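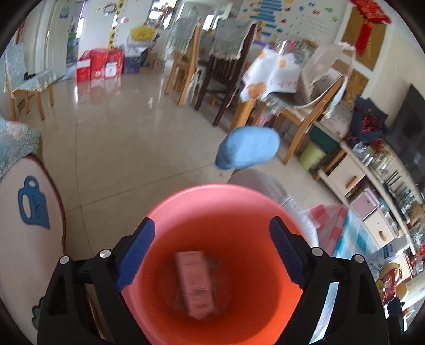
**Nilmini Mollah**

My mother-in-law is coming to stay with us from Saturday, and I would like to put the living room in order before she arrives. We have a small flat with a tile floor, and in the last year the living room became also the dining room, the sewing room and the storage. I began with small things into a bucket, the coral-pink plastic one, and at the moment it holds only one little carton still partly in its plastic wrap, so you can understand how slowly I go. The bigger difficulty is fabric. I like covers on chairs, and so I have the grey-green ones with lace trim, a blue patterned one near the door, a white cloth over another chair and the tablecloth with orange circles. There are also felt pieces I use for crafts, and a stack of red gift boxes on the floor which I do not want to throw away.

My concerns are these. Should I wash all the covers together, or will the lace suffer? How do people keep gift boxes without giving them a whole corner? And is there a good order for doing such a room, when one person works in the evenings only, after 7 o'clock? I have read several articles, but they all suppose that you own a garage.

I am in Jurstead, if somebody knows a local shop for storage. I do not want to spend more than $118.

---

**Isla Crichton**

Hi Nilmini, I'd do the fabric first, as it takes the longest to dry. Strip every chair on the first evening and make two piles, one with lace and one without. The lace ones go in a mesh laundry bag, cold water, delicate cycle, low spin. Check the care labels if they still have them. Dry them flat or over a rack, out of strong sun, and pull the trim straight with your fingers while it's damp. I've never needed to iron mine. If there's a food stain on the tablecloth, dab it with dish soap an hour before.

Wash anything with a strong colour by itself the first time. I once turned four cream napkins a sort of salmon, and they are still salmon.

For felt, please don't machine wash it. Use a lint roller, or a damp cloth if it's really grubby. Felt pieces keep well in a flat box with a sheet of paper between the colours.

While the chairs are bare, wipe them down and do the floor. Glossy tile shows every streak, so use hardly any cleaner and go over it again with a dry microfibre cloth.

---

**Achilleas Pappas**

just throw out the boxes. you can get new ones at the dollar store every November

---

**Delali Agbenyega**

I do not agree with Achilleas, good gift boxes are expensive now. But they must go one inside another. Take off all the lids, nest the bottoms from large to small, and stand the lids upright beside them in a bag. If your boxes are all one size they will not nest, and then I would fill them. My own hold wool, candles and winter gloves, and each has a paper label on the short side so I can read it from the front of the shelf.

About the order, I go around the walls from the door in one direction and leave the table for last, because the table is where I sort. One wall for one evening is enough. The bucket is a good idea, only empty it every night before bed, or it becomes one more storage place. We had such a bucket in our hallway for two years.

For shops, Tredden has low shelves on wheels which go under a table with a long cloth, and you would not see them at all. Measure first. Mine is 610 mm wide and it only just passes between the table legs. I paid less than your limit, but this was before we moved, so please ask them for the price now.

---

**Nilmini Mollah**

Thank you all. The lace covers are in the mesh bag tonight. Delali, I measured under the table and there is place for a shelf of your width, so I will call Tredden tomorrow. Isla, do you put vinegar in the floor water or nothing?

---

**Isla Crichton**

Nothing, just warm water and a few drops of dish soap. Vinegar isn't good for some grout.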